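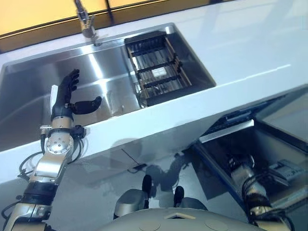 Speaker notes: open day, kitchen bench session
Speaker: Dalia Berrada

Good afternoon, and welcome to Netamitz. On behalf of the centre, I thank you for coming. (Wait for the doors to close.)

Last year's open day drew 1,847 visitors and this year's registrations stand at 2,131. We ask that groups of no more than 40 enter the demonstration area at one time.

The task for this session is an ordinary one, the handling of dishes between the sink, the rack and the dishwasher. It was chosen by the household program for its familiarity. Both arms are used, and the machine works at a standard counter. (Pause. Point out the yellow line on the floor plan in the handout.)

Please remember that the demonstration may be halted at any time by the floor supervisor. A halt is a routine matter and visitors should remain where they are.

A plate is thin, smooth and easily chipped, and the hand must close on its edge with some care.

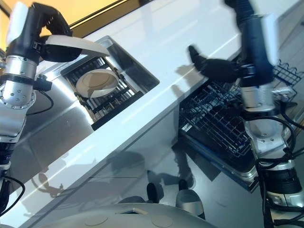
Houda Salem has asked that one caution be passed on: a good afternoon at the bench says little about a year in someone's home, and visitors should put that to the staff directly. I share her view.

(Next: Lewis Room, grasp planning. Questions held until then. Remind guests to return their badges.)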